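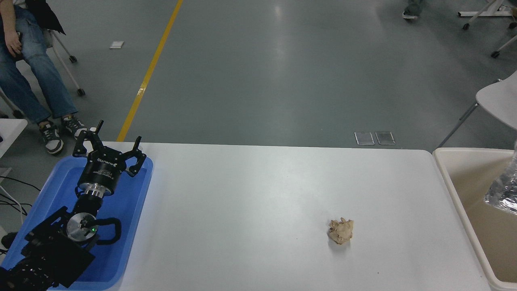

Paper pickup is back at the Nasadier building, starting Dec 2, 2024. Crumpled sheets count too, so the ball of tan paper left out on the white table can go in with the rest. Plastic bags can't. Pull them out of the bins first please, clear ones included.

Last round in September brought in 1,010 pounds, up from 524 the time before. Good numbers. Nerys Lewis, who runs the pickup for Eminar, wants more from the upstairs rooms this time. "Alot of it still goes in the regular trash," she said. "Wrapping paper, packing paper, we take all of that."

Drop-off is by the loading door, 2 carts, both marked. No food wrappers. Flatten boxes. Questions to Rhun Prothero at the front desk, mornings only untill the new schedule is posted.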